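Visit report: student manipulation project, Ururari workshop
30/10/2023
By Herman Wibisono
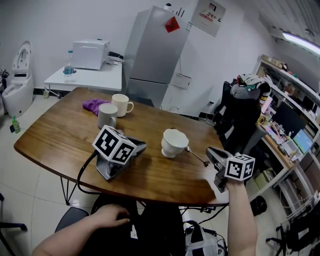
The Ururari student group is in its second year of work on tabletop manipulation, and I went to see how the members collect the demonstrations their policy is trained on. The group is a club in the administrative sense, with no course credit attached. Its project is named Hivska and has one stated goal: a two-arm system that can set and clear a small table without a fixed layout. The current task family is cups. A person works with a hand-held gripper for each side, every gripper carrying a white cube with black fiducial patterns on top, and the objects are ordinary white ceramic, two mugs with handles and a teacup on a short foot, plus a small silver spoon. No arm is involved at this stage. The gripper poses are recovered from the markers, and the trajectories are retargeted to the arms afterward.

Alcides Dantas runs the collection side and showed me the procedure. An episode starts with both grippers at rest and ends with both at rest. The operator calls out the start, performs the task at a moderate speed, and calls the end. A second student logs the result as clean, recovered or failed. Recovered episodes (a slip followed by a regrasp) are kept and tagged. Failed ones are kept in a separate directory and are not used for training at present, although Dantas would like to try them as negatives.

The target for the cup task is 200 clean episodes per operator. The group has seven trained operators, and two had reached the target when I visited. Sessions are limited to an hour. Beyond that the operators get faster and sloppier, and the logs show it: the share of recovered episodes rises toward the end of any long session.

White cups were chosen on purpose. Glazed white ceramic has weak texture and strong highlights, and the first version of the object tracker, tested in July, lost the cups often enough that the group stopped relying on it. The present pipeline has no explicit object pose. It takes the images and the gripper trajectories and nothing else. I asked if colored cups would have been a more sensible start. The answer was that the earlier project, Flornora, had used colored blocks, and that very little of it carried over to household objects.

The handles are the main source of difficulty. A mug can be taken by the rim, by the body or by the handle, and each operator has a preference. With mixed data the policy tended to hesitate between rim and handle and close on neither. The group now fixes the grasp type per session and writes it in the log header. The teacup is handled separately. Its flared rim gives the jaws less to hold than a straight mug wall, and the approach has to come in at a different angle. The spoon task was added last and is the weakest. Picking up a thin object flat on a hard surface leaves little clearance for the jaw tips, and most operators drag the spoon a short distance before lifting it.

Calibration took up a good part of the visit. Each marker cube is attached to its gripper by a printed mount, and the offset from cube to jaw tip is measured on a jig. The procedure takes ten minutes per gripper and is repeated whenever a mount is removed. I watched it done once. The jig itself is simple and well made, and the drawings are in the club's shared folder under the name Nyamweya, which is also the name of the calibration script. One weak point is that the script accepts a poor fit without a warning. The residual is printed, but the student running it has to know what value is acceptable. I suggested a hard threshold.

Occlusion is the other weak point. When the hands cross, one cube can hide the other, and the trajectory is interpolated over the gap. Short gaps are harmless. Longer ones produce a smooth path that the gripper did not follow, and the group currently discards the episode. Dantas put the loss at nearly 10 percent for crossing tasks. A marker on an additional face of the mount or an inertial unit in the handle would both help. The second is being considered, subject to budget.

I did one episode myself, moving a mug from the back of the table to the near edge. The gripper is heavier than I expected and the cable is noticeable at full reach. My attempt was logged as recovered.

Retargeting was shown on recorded data only. The arms were down for a gearbox replacement, so I cannot report on policy performance. From the plots, the retargeted paths stay inside the joint limits for most of the table, with violations concentrated at the far corners. The students know about this and plan to move the arm bases closer together — a change that will require new collision checks.

Documentation is uneven. The collection protocol is written down and is good. The training configuration lives mostly in the head of one student who graduates next year.

I plan to return when the arms are running again.

Last updated: added the note on discarded crossing episodes.

Comments

jig_and_fixture
What residual do they treat as acceptable? We use a similar cube mount and have never agreed on a number.

Herman Wibisono
They did not give me one. It depends on the jaw opening they need for the task, so I would expect the spoon to set it.

t.r.
Fixing the grasp type per session seems like it would confound grasp with lighting if sessions are at different times of day. Do they randomize the order?

mkl
200 per operator is a lot for one task. Would like to see a learning curve before they go past half of that.

Alcides Dantas
@t.r. Order is randomized as of this month. Before that it was not, and the older sessions are marked in the log. @mkl Curve is coming once the arms are back.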